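Orkden Hand-Held Gripper Practice Handbook and Card Set – Review

Reviewed by Iresha Samarakoon
Monday, June 24, 2024

I should say up front that I am fond of a good manual. My late father kept the booklet for every appliance we ever owned in a biscuit tin, and I seem to have inherited the habit along with the tin. So when Vandana Solanki passed me the Orkden practice handbook and asked whether it was worth buying for our little group of home collectors, I made a pot of tea and read it cover to cover before I picked up a gripper at all.

For anyone new to these pages, we record everyday household chores with hand-held grippers, mostly laundry and tidying, in our own homes and in the homes of people kind enough to have us. The recordings go off to be used in training robot arms. Until this year our rules lived in a long email from Vandana, with three later emails correcting it, and everybody had a slightly different favourite version.

The Orkden set replaces all of that with a spiral-bound handbook and a stack of wipe-clean cards, one card to a chore. The handbook lies flat on a bench, bless it, and the type is big enough that I can read it without hunting for my glasses. It covers consent and household privacy first, then floor safety, then hand position, then the chores themselves. I was pleased to see privacy in the opening chapter and given proper room – letters, medication, family photos on the wall, screens left on, all the things you stop noticing in your own lounge room.

The laundry cards are the ones I have used most, so I'll spend the longest on them. The rule for flat garments is to take a small pinch of cloth, bring the tips together slowly, and keep the free hand well away from the linkage. I used to go in for a great greedy mouthful of fabric and wonder why my folds came out looking like a dropped pavlova. The card sorted me out in an afternoon.
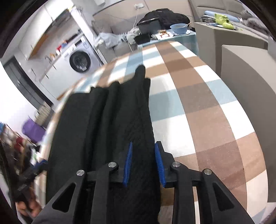
Working on black knit with the blue ribbed pads, on a checked rug.

Dark knits get a card of their own, and I think it is the best thing in the set. It asks you to put dark cloth on a lighter or patterned surface so that the edges can be made out, to check for strong sun on the floor before you begin, and to lift from a single point before you try any fold. There is a nice note about ribbed pads as well, reminding you to look them over for lint between garments. I had never once done this. The amount of fluff I found the first time does not bear describing in a family publication.

Now for my grumbles, and there are a few. The chapter on preparing a room seems to have been written by somebody with a very large house and no relatives. It wants everything cleared well back from the working area, every bag put away and every table bare, and it makes no distinction between things that are a real hazard and things that are simply part of living somewhere. I put this to Harsh Bajpai, who trains our newer people, and he felt the same. A cord across the place you're kneeling has to go. A bowl on a table over by the sofa can stay where it is, and a home that looks like a home is what we were asked to record in the first place. Harsh has pencilled "use your judgement" beside that section in our copy, and I would love to see Orkden print it.

The rest breaks are handled better. Ten minutes off after each long run of folding, hands open and gripper down on a flat surface with the jaws closed. My thumbs are not what they were, and I have come to look forward to it! Umesh Rajput sets a kitchen timer for his and goes out to talk to his tomatoes.

We also tried the Sukico guide, which is cheaper and comes as a download only. It's sound enough on safety, and the checklist at the back is very handy to print and stick on the fridge, but the laundry section is one thin page and there is nothing at all about dark fabrics. If you mainly do dishes or shelf tidying it may be all you need.

Would I buy the Orkden set again? I would, and I've already told Vandana so. It is dear for what is mostly laminated card, and the index is hopeless (look up "socks" and you get sent to "small items", which sends you to "sorting", which mentions no socks). The cards have made us more consistent with one another, though, and our sessions are calmer for it. A revised edition is due in August, with a new chapter on bedding, and I have put my name down for a copy. Fitted sheets defeat me even with my own two hands.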